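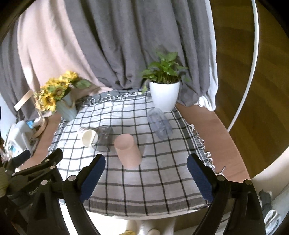 Section 4. Setting Up and Clearing the Small Table

This section covers the small square table in the sitting corner, its cloth, the drinking cups kept on it, and the plants and flowers at the back. Follow it after the table frame has been assembled (Section 2) and the curtains are hung (Section 3).

4.1 Before you start

You will need:

The table, standing on all four feet
The fringed tablecloth
Cups, in any mix of plastic, glass and ceramic
One potted plant in a closed-bottom pot
One vase with artificial flowers
A soft dry cloth and a damp cloth

Note: The Kinik table is supplied in two sizes. These steps are for the square top. For the long top, see Section 6.

4.2 Placing the table

1. Put the table where you want it, with the curtain side at the back. Leave a gap of 2 inches between the table edge and the curtain folds.

2. Press down on each corner in turn. If the top rocks, turn the foot under that corner until it stops.

3. Open and close both curtains once. The fabric must not drag over the tabletop. If you tie the curtain back on one side, check that the bunched part hangs clear of the flowers as well.

Caution: Do not move the table by pulling on the cloth.

4.3 Laying the cloth

1. Wipe the tabletop with the damp cloth and let it dry.

2. Unfold the tablecloth with the printed side up. On a grid pattern such as black and gray on white, use one of the long lines as a guide and set it level with the table edge. Small errors show more on a grid than on a plain cloth.

3. Smooth the cloth from the middle outward with a flat hand.

4. Comb the fringe with your fingers so the threads hang down. Do not cut a thread that looks longer than the rest until the cloth has been washed once - the threads even out in the first wash.

Note: If you are using the Rurnell non-slip underlay, trim it 2 inches short of the table edge on every side. It should not show under the fringe.

4.4 Plants and flowers

1. Stand the potted plant at the back right. A white round pot goes well with the light cloth, but any pot that sits flat will do.

2. Turn the pot until the fullest side of the plant faces the room. Heart-shaped leaves on trailing stems may be left to hang over the rim. Lift any stem that lies where a cup will go.

3. Stand the vase at the back left corner. With tall artificial flowers such as sunflowers, push the stems all the way down so the weight is low.

4. Bend the wired leaves outward a little at a time. Repeated bending in the same place will break the wire.

Caution: Take the plant to the sink for watering. Put it back when the pot has stopped dripping. Water left under a pot will mark both the cloth and the tabletop.

4.5 Cups and bottles

1. Stand each cup upright with its base flat on the cloth. Set tall, narrow cups toward the middle of the table, away from the fringe.

2. Keep glass cups at least a hand's width apart. A clear glass is easy to overlook on a patterned cloth, especially when it is on its side.

3. Put handles, if the cups have them, toward the person sitting nearest.

4. Stand bottles at the back, between the plant and the vase. An empty plastic bottle is light and tips easily, so take it away when it is finished.

Note: The Nata cup tray (sold separately) holds up to 20 cups and fits the shelf under the table.

4.6 When cups are lying on their sides

Cups and bottles that have been knocked over or laid down should be dealt with in this order.

1. Pick up the glass cups first. Grip the glass around the body, lift it clear of the cloth, and turn it upright in the air. Do not roll it upright against the table.

2. Look along the rim for chips. Throw out a chipped glass, wrapped in paper.

3. Pick up ceramic cups next. Check the base as well as the rim.

4. Pick up bottles. See that the cap is tight before standing a bottle that still has something in it.

5. Leave plastic cups that are already upright until last, then move them where you want them.

6. Feel the cloth for damp spots. If you find one, take everything off and go to 4.7.

Caution: Do not reach over a standing cup to get to one lying behind it. Go around from the side of the table.

4.7 Cleaning the cloth

1. Remove the cups and bottles, then the plant, then the vase.

2. Lift the cloth by its four corners and shake it outdoors.

3. Blot wet spots with the dry cloth. Do not rub. Rubbing spreads the stain and roughens the print.

4. Wash at 86 degrees F or below, on its own, in a net bag. The bag keeps the fringe from knotting.

5. Dry flat. Iron on the back, staying off the fringe.

Note: Baysal cloths with a coated finish must not be machine washed. Wipe them in place.

4.8 Replacement parts

Adjustable foot, set of four: part 31
Underlay, square: part 59

Order by part number and state the size of the top. Parts for the long top are listed at the end of Section 6.

Section 4 revised 7/8/18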